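Fadley closes second fund at USD 819 million

2019-09-16

Fadley, the private equity manager, has closed its second growth fund with commitments of USD 819 million.
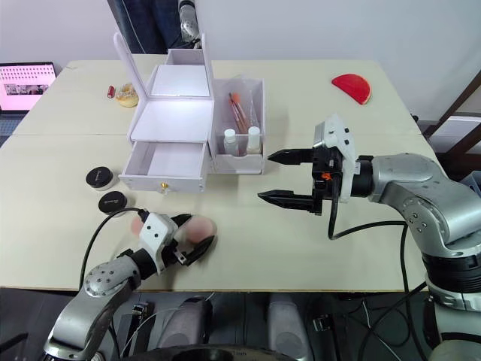

Most of the money comes from pension funds and family offices. The fund will take minority stakes in consumer and logistics companies, and it has already made three investments, among them Urar and Sikow.

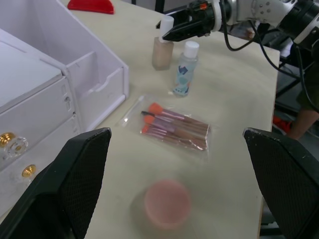
"We started in January and the demand was strong," said partner Anong Hemmin. The investment period is six years. 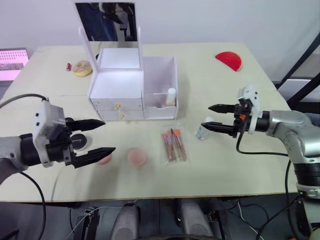 Guoqing Hao, before at Qin, joins the team as investment director. He will report to Gaétan Girard.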